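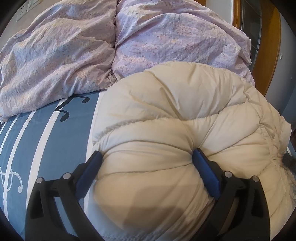

By the Elis Kids Desk
Tuesday, July 20, 2021
Filed under: How School Works

How a School Yearbook Gets Made

A yearbook is a book about one year at one school. It has pictures of the students, the teachers, the teams and the clubs. Most yearbooks are handed out in May or June, and people write messages to each other in the blank pages.

It looks like a book that could be put together in a week. Most of them take the whole school year. We followed the yearbook at Ridgeway, a school in Eletti with 279 students, to find out what happens and when.

Who makes it?

In elementary school, parents or teachers usually do most of the work. In middle school and high school, students do it. They may meet as a club after school, or yearbook may be a class with a grade, like math or art.

The group is called the staff. The person in charge of the whole book is the editor. Other students write, take photographs, or design pages. A teacher called the adviser helps them and checks everything before it is sent away.

The ladder

The first job is to decide what goes on every page. The staff makes a chart called a ladder. It is a list of page numbers with a space next to each one. If page 14 is for the chess club, somebody writes "chess club" next to 14.

The ladder is important for a reason you might not expect. Pages in a book are not printed one at a time. A printing company often prints 16 pages together on two sides of one very large sheet of paper. Eight pages go on the front and eight go on the back. Then the sheet is folded again and again until it makes a little booklet. The folded booklet is called a signature, and that has nothing to do with signing your name.

You can try a small version at home. Take a sheet of paper and fold it in half, then in half again. Number the pages while it is still folded, front to back. You will have to lift the corners to reach some of them. Now unfold it. The numbers are all mixed up, and some of them are upside down. The printer has to put the pages in that mixed-up order so they come out right after folding.

Because of signatures, a staff can't just add one page at the end. The Ridgeway book has 80 pages, which makes five signatures of 16.

Picture day

Most schools have picture day in the fall. A photographer comes with lights and a backdrop, and each class takes a turn. These head-and-shoulders pictures are called portraits.

The photographer later sends the school a set of files with a list of names. The staff has to check that every name goes with the right face and is spelled the right way. This is slow work. At Ridgeway they print the pages and send them to each classroom, and students mark any mistakes in red pencil.

There is a second picture day for anyone who was absent. If a student misses both, the name is usually printed in a list that says "Not Pictured."

Candid pictures

A picture where people are not posing is called a candid. Yearbook photographers take candids at lunch, at games, at concerts and in class. They take far more than they can use. At the Ridgeway field day they took 121 pictures, and six went in the book.

How do they choose? They look for faces that are in focus. They look for students who are not in the book yet. Many staffs keep a list of every student and put a check mark next to a name each time that person shows up. Near the end of the year they look at who has only one check mark and try to get a picture of those students doing something.

A photographer should also ask before taking a picture of somebody. Some families tell the school that they do not want their child's picture printed, and the staff has to follow that.

Words

Each picture needs a caption. A caption is a sentence or two that tells who is in the picture and what is going on. Yearbook captions are often written in the present tense, even though the thing happened months ago. "Fourth graders line up for the sack race" is present tense.

Some pages have a longer story as well. To write it, a student asks people questions and writes down the answers. Saying exactly what a person said, inside quotation marks, is called quoting. You can't change a quote to make it sound better.

Putting the pages together

A long time ago, students made yearbook pages with scissors and glue. They measured each photograph with a ruler, typed the words on a typewriter, and mailed everything in an envelope. Now the pages are made on a computer. Ridgeway uses a page program called Citard. The student drags a picture into a box and types the caption under it.

Two pages that face each other are called a spread, and they are designed together. Designers leave empty areas on purpose. The empty part is called white space, even if it is blue or yellow. Without it, a page is hard to look at.

They also keep faces away from the middle, where the two pages meet. That part is called the gutter. A face in the gutter disappears into the fold.

The deadline

The printer gives the school a date when the pages have to be finished. This is the deadline. If the pages are late, the books may be late too. Many schools have several deadlines and send some pages each time. Ridgeway sends its portraits in winter and its last pages in early spring.

Anything that happens after the last deadline won't be in the book. This is why a play in May might be missing. Some schools print a few extra pages called a supplement, which you stick into the back yourself.

Printing and binding

Color pages are printed with four inks: cyan (a kind of blue), magenta (a kind of pink), yellow and black. Tiny dots of these four make all the other colors. If you look at a printed picture with a magnifying glass, you may be able to see the dots.

After the sheets are folded, the signatures are stacked in order and sewn or glued together. The edges are trimmed. For a hardcover book, the cover is made separately and glued on last.

How many to order?

The school has to tell the printer how many books it wants. Order too few and some students go without. Order too many and the school pays for books that sit in a closet. Ridgeway ordered 200 this year and got orders for 202, so two families shared with a brother or sister.

Words to know

Adviser: the teacher who helps the yearbook staff
Candid: a picture of people who are not posing
Caption: the words that explain a picture
Gutter: the place where two facing pages meet
Ladder: the chart that shows what goes on each page
Signature: a large printed sheet folded into a booklet
Spread: two pages that face each other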